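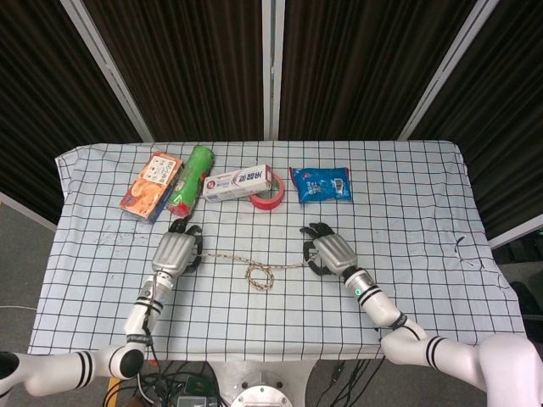

Journée portes ouvertes : que montrer à des enfants avec un robot à deux bras ?
Posté par Mariama Osei, le mardi 23 juillet 2019
Rubrique : Sorties et démonstrations

Bonjour à toutes et à tous,

Je me permets de venir vers vous parce que nous préparons une petite visite à l'atelier Stimbridge pour la fin du mois d'août, et que je commence à m'inquiéter un peu (ceux qui me connaissent diront que je m'inquiète toujours, ils n'ont pas tort !). Il y aura des familles, avec des enfants à partir de huit ans, et chaque groupe passera 4 minutes devant le robot, pas une de plus, car il y a derrière la visite des machines d'impression et le goûter.

L'équipe tient beaucoup à la corde. Les deux mains la tiennent chacune d'un côté, il y a une boucle emmêlée vers le milieu, et tout le travail se fait sur la nappe blanche à carreaux. Moi je trouve ça très beau, mais j'ai peur que les petits décrochent. Au fond de la table il y a aussi un sachet bleu, une boîte orange, un rouleau de ruban adhésif rouge, une boîte de dentifrice, enfin des choses qu'on reconnaît tout de suite. Est-ce que vous commenceriez par là, ou par la corde ? Et faut-il parler pendant que le robot travaille, ou se taire et laisser regarder ?

Merci d'avance pour vos idées, même les plus farfelues.
Mariama

2 réponses

Reda Metwally
Bonjour Mariama, et bravo de vous lancer, c'est toujours un joli moment même quand tout ne marche pas !

J'ai animé pendant deux étés les visites chez Zultix et, pour ma part, je garderais la corde, mais en deuxième. Un enfant comprend très vite « il va prendre le sachet bleu » : il connaît l'objet, il sait ce que c'est que réussir. La corde demande un mot d'explication. Une boîte garde sa forme quand on la pousse, une corde en change au moindre geste, et c'est là que les parents se penchent, vous verrez. Le plus parlant que j'aie trouvé, c'est de distribuer des bouts de ficelle à la file d'attente et de demander aux enfants de défaire une boucle avec deux doigts de chaque main seulement. Quand ils arrivent devant la table, ils ont déjà pesté dessus et ils regardent avec beaucoup plus d'indulgence. Pour 125 visiteurs nous avions coupé de quoi en donner à tout le monde, et il en est resté.

Pour la parole, je dirais une phrase avant et puis silence. Les questions viennent toutes seules. Préparez tout de même une réponse à « est-ce qu'il voit ? » et à « combien ça coûte ? », on vous les posera à chaque groupe.

Deux détails pratiques. Tirez bien la nappe avant l'ouverture, surtout du côté du coin droit où elle fait des plis : les doigts peuvent accrocher un pli en même temps que la corde. Et mettez un ruban au sol pour tenir les enfants à bonne distance des bras, avec un adulte qui ne fait que ça et qui sait où se trouve l'arrêt d'urgence. Chez nous c'était moi, et je n'ai pas vu grand-chose des démonstrations, je vous l'avoue.

Bon courage, et racontez-nous !

plilluvero
mettez de la musique, les gosses adorent. sinon pour la corde je sais pas, la nôtre était plus grosse

Commentaire de Mariama Osei
Merci Reda, l'idée de la ficelle dans la file est adoptée, j'en ai déjà une pelote à la maison. Pour la musique je vais demander, la salle résonne pas mal. Je reviens vous dire fin août comment ça s'est passé.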